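4. Outerwear on the bed

This section covers the outerwear part of the household clothing study. Coats, padded jackets, raincoats, vests. Sections 2 and 3 dealt with folded laundry and with shoes, so the methods are not repeated in full.

4.1 Why the bed

In the first round of visits (November, Vurnbridge) we asked people to show us where coats are kept. Most pointed to a hook, a rail or a closet. Then we looked at where the coats were. A large share were on beds. We had not planned for this; the visit form had no box for it and the visitors wrote "bed" in the margin. The form was changed before the Bonska visits.

The final set has 920 logged garments from 167 households. Two of the authors coded every entry and disagreements were talked through until settled. A garment was logged as "on bed" if any part of it rested on the mattress, bedding or pillow. A garment hung from the bedpost was not counted as on bed. Garments under the bed went to storage, see Section 5.

4.2 Resting forms

We use three terms for how a garment is left. Flat: back panel down, sleeves out or crossed, front closed or nearly. Folded: at least one deliberate fold, sleeves in. Bunched: no clear fold line, body of the garment gathered on itself, one or both sleeves going their own way. The coders found bunched the easiest to agree on and folded the hardest, mainly with soft vests, where a single fold and a slump look alike.

Padded jackets come up bunched more than any other type. The filling holds whatever shape the jacket was dropped in. A raincoat will slide and settle, a wool coat goes flat under its own weight, a puffer stays up. Residents said much the same in the interviews. One in Bonska: "it keeps its own opinion." Another said she had stopped folding hers in winter, it only springs open again.

Figure 4 gives a typical bunched case. The stitched baffles help the coder a lot, as their direction shows which way the body has turned, and a sleeve can be followed along its seams even when the cuff is not in sight. On plain shells this is much harder.
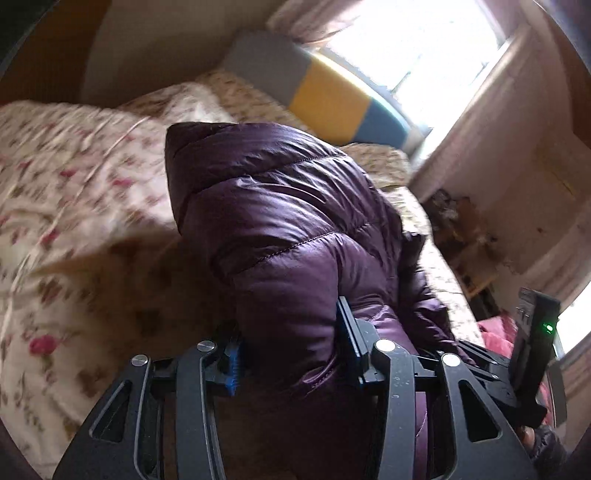
Figure 4. Quilted puffer jacket, resting form "bunched", on floral bedding with matching pillow. Daylight from window.

Two points on coding from this figure. First, the rounded padded end. It may be the hood or it may be a shoulder, and the rule is that such parts are entered as "upper end, unspecified" unless the opening or a seam settles it. Early on, coders guessed hood every time. We went back and re-coded those. Second, sheen. A glossy nylon surface picks up highlights along the seams near a window, and the highlights read as a lighter color if the coder is working fast. Color is therefore entered from the shaded part of the garment. Here, plum-purple, not pink.

4.3 What is under it

Bedding was logged along with the garment: plain, striped, patterned, or none (bare mattress). We expected patterned bedding to matter little. It did matter, for finding things. Residents with densely printed covers reported losing small items on them (gloves, belts, a scarf in a similar print) but not jackets. A solid dark jacket on a cream ground is hard to miss, and several people gave this as their reason for leaving it there — they would see it on the way out. One Palomino resident called the bed "the bright shelf."

State of the bed was also logged. Rumpled bedding went with bunched jackets, made beds went with flat or folded ones. We dont read cause into this. It could be a tidy morning producing both, or a person not wanting to spoil a made bed with a heap. The interviews support both readings.

4.4 Neighboring items

Beds in this set are seldom just beds. The space behind and beside them gets used for large soft things with no other home: spare quilts, folded mats, mattress toppers, bolsters. These are kept leaning when there is a wall free, very often under the window. In Figure 4 there is a striped pad in gray, yellow and light blue leaning in that position. It was coded "pad, folded, use unclear", as an exercise mat and a foam topper cannot be told apart from the outside at this angle. The use-unclear code was applied to 13 items overall and we recomend keeping it in any follow-up.

4.5 Light and daytime use

Window side of the bed was the usual side for coats, in homes where the bed has one. Explanations varied. Nearest the wall, so out of the way of sitting down. Airing. Habit. In Stelemora, where rooms were smallest, the bed took coats all day and was cleared at night, generally to a chair, and the chair was cleared in the morning back to the bed. Visits before noon and visits after six therefore give quite different pictures of the same room, and time of visit should be be treated as a variable. We recorded it but did not balance it across towns. This limits the comparison in Table 6, and the Stelemora row especially should be read with the visit times next to it.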